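Small gifts, neatly boxed, for Lisosstead

The September gift box drive in Brutuncombe is well under way, and what a cheerful business it has been so far! Anyone with a spare hair bow, a clip or a little something still in its packet has been asked to look it out, and the Joneo craft circle has been sorting the lot on beds, sofas and any other soft surface going, before it all travels over to the Caruso hall in Lisosstead.
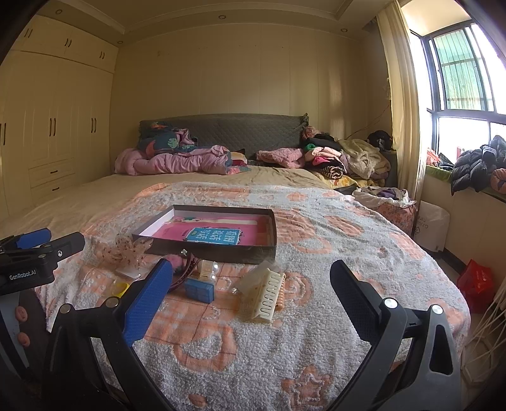

Issue 713, page 5

Pink paper makes a lovely bright lining for a shallow box, and with a mesh bow, a fuzzy pompom and a pearl-beaded clip waiting beside it on a flowery blanket, the whole thing looks like a birthday morning. The circle suggests putting flat things such as booklets in first and keeping the bigger claw clips in their clear bags, so that the teeth don't catch on anything softer.

Boxes can be handed in at the hall until 18 September, any time after lunch, and please do leave the lids off, as the circle likes to add a ribbon and a handwritten card to each one. Last year 642 boxes were given out, and everybody is very much hoping to do a little better this time round.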